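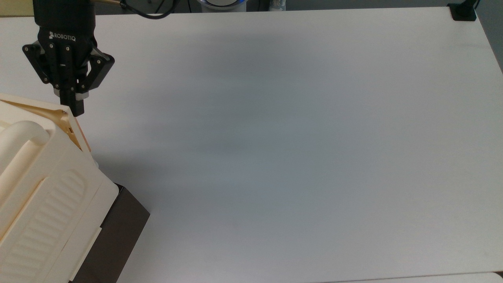
Figure 7.1 A two-finger gripper with its fingertips at the corner of a cream-colored plastic housing. Note the screws on the linkage plates and the narrow tips below the grey band.

Chapter 7
Looking After the Gripper

By now you have a cell that runs. In Chapter 6 you bolted down the arm, set the safe zones and taught your first pick points. Most books move straight on to programming from there, and programming is great fun, but I want to stop for a whole chapter at the last few inches of the machine. The gripper is where the robot meets the world! It gets bumped, rubbed, squeezed and dragged along edges, and it does all the work that anyone would pay for. If you learn to read a gripper well, you can tell a lot about the health of the cell before you open a single log file.

The running case for this chapter is the Luleck cell, a single-arm station used at Raltoditz for handling appliance housings on a white tabletop. We will come back to it in every section. The parts are light, but they are awkward. They have rounded corners, ribs, handles and seams, and they rarely lie perfectly flat. A fingertip that is slightly out of line may still pick up a plain block all day long. Put it against a rounded plastic corner and the trouble shows up fast.

What wears and what works loose

Look again at Figure 7.1. Each linkage plate is held by several small screws. Small screws on moving parts need regular attention, and the service plan for the Luleck cell calls for a check every 200 operating hours. The check is short. Stop the cell and lock out the power. Put the right driver to each screw in turn and feel for movement. Write down any screw that turns, even a little, along with its position. One loose screw is a repair. The same loose screw at three checks in a row is a clue, and we will learn how to follow it in Section 7.4.

The fingertips come next. Wipe them with a dry cloth, then look at the faces that touch the part. You are looking for shiny patches, nicks and rounded edges. Compare the left tip with the right one. Uneven wear nearly always means that the gripper is meeting the part off center, so changing the tips alone will not cure it.

Then there is the cable. Any cable near the wrist has to bend as the arm moves, and it has to do this without pulling tight or catching on a bracket. Move the arm by hand control, at low speed, through its full working path and watch the cable the whole way - not the fingers, which is where your eyes will want to go.

Keeping a service log

The log for the Luleck cell is kept in a plain notebook with one line per check. Here is a line from it:

December 27, 2019. Hours 2195. Screws checked, 2 turned, right plate. Tips wiped, left tip worn. Cable clear. Pick point rechecked.

It took less than a minute to write, and there is a surprising amount packed into it. Before you read on, try to work out what you would look at first if you were the next person to service this cell. Keep your answer. You will need it for the exercises.

The tips on this cell are replaced at 700 hours, or sooner if the wear can be felt with a fingernail. Your own cell will have its own number, and part of the pleasure of this work is finding it from your own records.

In this chapter you will learn to

Carry out a full gripper check with the cell locked out
Tell normal fingertip wear from wear caused by poor alignment
Route and test a wrist cable
Reteach a pick point after new tips are fitted
Set up a service log and use it to plan the next check

7.1 Before You Touch the Machine

Every job in this chapter starts with the same steps, so we will go through them slowly once. Bring the arm to its service position and wait for it to stop fully.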